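The Tremodau Night Bus

By the time Corrado Cattaneo had been dead for 4 hours, he had already received a parking fine. It was tucked under his plate at the Bellini, where he went on sitting because the soup was paid for.

"You'll want the Ellow office," said the waiter, who had seen this before. "Take the 106. Don't let them send you to Unham."

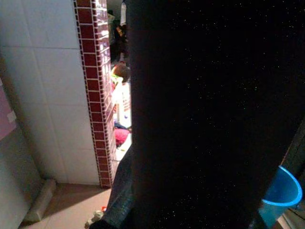
Tremodau Writers' Circle, Short Fiction Group

The Ellow office was open until midnight and had one window, with Kelly Moura behind it. She was eating a pear. She gave him ticket 1088 and told him to wait, though the chairs were all free and so was she.

"Name?" she said at last.

"Cattaneo. I think there's been a mistake."

"There's a form for that." She turned a page. "It says you owe the library."

"I returned that book."

"You returned a book. It was somebody else's." She looked him over with mild interest. "Anything you'd like to declare? Regrets, grudges, foreign currency?"

He thought of his brother, and of the piano he'd sold without asking, and of a woman in Unham who had once waited an hour for him in the sleet.

"How many regrets am I allowed?"

"4000. After that you pay for the extra weight."

Corrado did some sums on the back of his parking fine. It took him until twenty to twelve, and he had to borrow her pen twice.
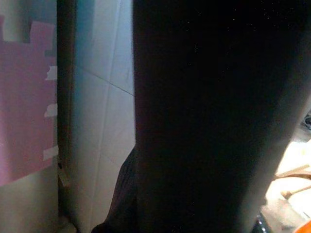 Pink paper on the wall, twenty to twelve

"I'm a little over," he said.

"Everyone's a little over." Kelly Moura finished the pear, wrapped the core in his form and dropped it in the bin. "Can you play cards?"

"Badly."

"Good," she said, and pulled down the blind.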